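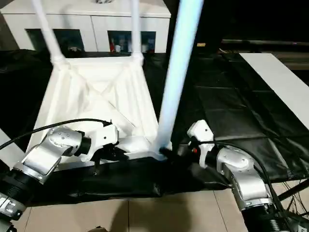 In defense of the drop cloth

I have a theory that you can tell how long someone has been married by whether they put anything on the floor before they start a project. The single man assembles directly on the hardwood. The newlywed puts down a bath towel, one of the good ones, and learns something. By year ten there is a roll of black plastic sheeting in the garage, and it comes out before the toolbox does.

I came to plastic late. For most of my adult life I believed that floor protection was for painters and murderers. Then in October I agreed to help my neighbor, Tomás Ó Flaithearta, put together a garden frame from Bodano, one of those white tubular affairs with a base and a lot of poles and a picture on the box of a woman laughing at a tomato. His wife, Sinéad Sheehan, handed us a sheet of black plastic at the door and went back to her crossword. She did not say what it was for. We were told to spread it over the floor, and we spread it over most of it.

My case for the stuff has very little to do with scratches. Floors get scratched. Mine looks like a skating rink the morning after a birthday party, and I still walk on it. What plastic gives you is a place where the job is. Everything on the sheet is the project and everything off the sheet is your house. A bolt on a patterned rug has gone to live with its ancestors. A bolt on black plastic can be seen from the couch, which is where I was by then.

White parts on black also do wonders for morale. At four in the afternoon, when you have one pole leaning the wrong way and a connector in your hand that fits everything except the pole, it helps to be able to see the thing whole. You can stand back and say "well, it has a shape." Tomás said this several times. He said it about a shape that did not appear in the instructions.

I should say a word about instructions. Ours ran to 2 pages, which I took as a kindness until I noticed that all the difficulty had been stored between the pages. Step one was a square. Step two was a finished garden frame with a bird on it. The old Bakke shelving I bought after college came with a booklet of 50 pages, most of them warnings in languages I can't read, and I built that in an afternoon and it still holds up 128 paperbacks and a lamp. I don't claim the one thing caused the other. I do think a company that warns you in Finnish has at least thought about your safety.

The objection to plastic, and my brother-in-law makes it every Thanksgiving, is that it's slippery and it's ugly and it makes a noise like someone eating chips at a funeral. All true. He uses canvas. He has a canvas drop cloth from Zornon that he folds like a flag and stores on its own shelf, and he would like you to ask him about it. Canvas is a fine material for people who have projects twice a week and the laundry arrangements of a small hotel. For the rest of us it is a large heavy thing that smells like the last job.

There is also the cardboard school. These are people who flatten the box the thing came in and work on that. I respect the thrift, but you are then kneeling on a surface with staples in it, and when you discover that you need to look at the drawing on the box, you are sitting on the drawing.

And then there are the ones who say you should do it outside. You should. It was raining.

So I have bought my own roll, 200 feet of it, from the Aven hardware place by the bus station. The man at the register asked what I was covering, and I said I didn't know yet, and he looked at me a little longer than I would have liked. My wife has asked where it's going to live. I told her it would go behind the water heater, where the good bath towels used to be.

The garden frame is up, by the way. Sinéad did the last part while we were looking for the Allen key, and she has put beans on it. Tomás kept the sheet, folded it badly, and swears that the next time anybody in that house buys something with poles, he's ready.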